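Two-arm build: cable keeps pulling at the wrist

Posted by Rigoberto Maldonado

I have two small arms on one aluminum rail in my garage, with fabric panels on three sides. The purple cable on each arm follows the forearm and goes around the elbow, held with small ties. After 16 test runs the right arm started dropping its camera signal whenever it reached far left. I've swapped the cable once already.
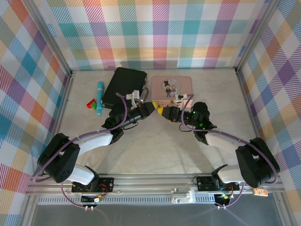 Does it fail with the arm powered but still? It fails only in motion, mostly late in the evening after a long session.

Citlali Alvarado

Sounds like strain at the connector – too little slack past the last tie. Cut the tie nearest the wrist, run the arm to full reach by hand, then tie it again with the joint fully bent. Check the close-up work too, when the fingers are around something like a metal rod and the wrist has to turn. 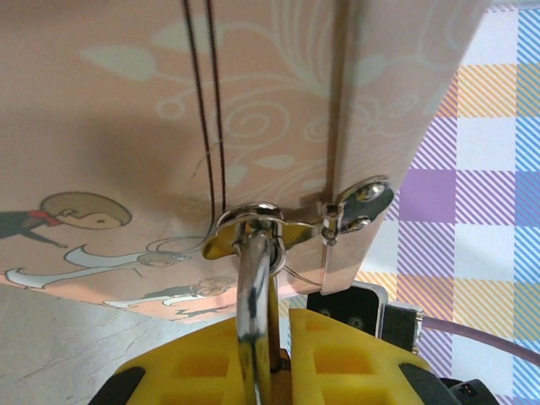
Crisóforo Arellano wrote that his Furkex cable did the same thing and a longer one fixed it, no retie needed.

Hermenegildo Palacios

Could be power. Try another supply. Also bring the tips together slowly and watch the log. 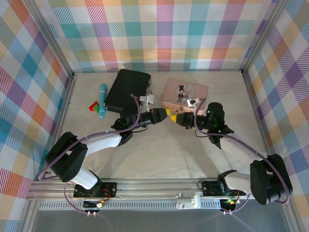 Both arms at the tip-to-tip position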